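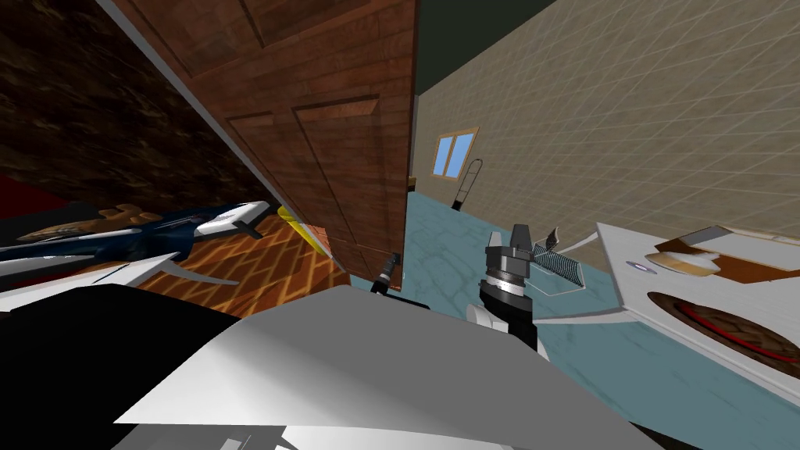
Kassettentür mit rotbraun gemaserter Oberfläche und dunklem Drücker (Computergrafik)

Innentüren im Bestand: Schleifende Türblätter, Bodenluft und Falzmaße

Aus der Rubrik Technik und Instandhaltung, Ausgabe Juni

In den letzten beiden Heizperioden gingen bei der Bauberatung mehr Anfragen zu klemmenden Innentüren ein als zu jedem anderen Ausbaugewerk. Betroffen sind überwiegend Rahmentüren mit eingesetzten Füllungen, die in älteren Wohnungen noch in der ersten Zarge sitzen. In den meisten Fällen wurde vor der Anfrage bereits gehobelt, häufig an der falschen Kante. Der folgende Beitrag fasst die Prüfreihenfolge zusammen, nach der wir in der Siedlung Oakley vorgegangen sind. Erfasst wurden dort 104 Türblätter in drei Bauabschnitten.

Feuchteverhalten

Massives Nadelholz quillt und schwindet quer zur Faser um ein Vielfaches stärker als in Längsrichtung. Bei einer Rahmentür wirkt sich das auf die Breite der aufrechten Friese aus, kaum auf die Höhe des Blattes. Die Füllungen liegen in einer Nut und müssen dort Spiel haben. Ist dieses Spiel durch alte Lackschichten verklebt, reißt entweder die Füllung oder der Rahmen öffnet sich an den Brüstungen. Ein sichtbarer heller Streifen am Rand der Füllung ist dagegen unbedenklich: Er zeigt den Bereich, der beim letzten Anstrich noch in der Nut lag.

Klemmt ein Türblatt nur im Spätsommer, sollte vor dem Ende der Übergangszeit nichts abgetragen werden. Wer im August zwei Millimeter abnimmt, hat im Februar eine Fuge, durch die Licht fällt.

Prüfreihenfolge

Zunächst werden die Bänder geprüft. Türblatt halb öffnen, am Drücker anheben, auf Spiel achten. Gelockerte Bandlappen oder ausgeriebene Schraubenlöcher waren in Oakley bei etwa 30 Türen die alleinige Ursache. Abhilfe: Löcher mit eingeleimten Hartholzdübeln schließen, nach dem Abbinden neu vorbohren, Schrauben gleicher Länge verwenden. Längere Schrauben in das alte Loch zu drehen hält erfahrungsgemäß einen Winter.

Danach folgt die Zarge. Die Wasserwaage wird an der Bandseite angelegt, in beiden Richtungen, anschließend werden die Diagonalen im Zargenlicht gemessen. Weichen sie voneinander ab, hat sich der Rahmen verzogen oder die Wand gesetzt, und eine Bearbeitung des Blattes verdeckt den Befund lediglich. Bei gefliesten Wandflächen ist zusätzlich zu kontrollieren, ob der Fliesenbelag nachträglich bis an die Bekleidung geführt und starr verfugt wurde. Diese Fuge gehört elastisch ausgeführt.

Erst an dritter Stelle steht das Türblatt. Zur Ermittlung der Klemmstelle genügt ein Papierstreifen, der bei geschlossener Tür entlang der Fuge gezogen wird. Die Stelle mit Bleistift anzeichnen und das Blatt aushängen. Bearbeitete Kanten sind noch am selben Tag zu grundieren, auch die Unterkante, die beim Streichen regelmäßig vergessen wird.

Bodenluft

Neue Bodenbeläge werden oft ohne Rücksicht auf die vorhandenen Türen geplant. In Räumen mit Abluft ohne eigene Zuluftöffnung muss unter dem Blatt ein ausreichender Querschnitt verbleiben. Das erforderliche Maß ergibt sich aus dem Lüftungskonzept; ein pauschaler Wert lässt sich nicht angeben. Bei einem unteren Querfries mit durchgestemmtem Zapfen ist vor dem Kürzen die Lage des Zapfens festzustellen. In Drendcombe wurden im zweiten Bauabschnitt mehrere Blätter so weit eingekürzt, dass der Zapfen freilag. Sie mussten angeleimt werden.

Beschläge und Schmierung

Neville Cheetham (Werkstatt Mudness) hat für uns Einsteckschlösser aus dem Bestand zerlegt. Befund: Die Federn waren durchweg brauchbar, verharzt war das Fett. Reinigen und sparsam neu fetten reicht in der Regel aus. Beim Drücker ist auf den festen Sitz des Vierkantstifts zu achten. Ein wackelnder Drücker wird meist dem Schloss zugeschrieben, obwohl nur der Stift ausgeschlagen ist.

Für Kantenversiegelungen wird derzeit das Mittel Distex erprobt. Belastbare Ergebnisse liegen noch nicht vor, eine Empfehlung wird deshalb nicht ausgesprochen.

Kosten und Termine

Für Richten, Nachsetzen der Bänder und Grundieren der Kanten können Mitglieder einen Zuschuss bis 400 Euro je Wohnung beantragen. Der Austausch ganzer Türblätter wird nicht bezuschusst. Anträge nimmt Derek Tapley entgegen, jeweils am Freitag in der Sprechstunde. Dem Antrag beizufügen sind die Diagonalmaße der Zarge und die Angabe der Anschlagrichtung (DIN links oder DIN rechts).

Nächste Ausgabe: Kastenfenster, Kittfalze und Wetterschenkel.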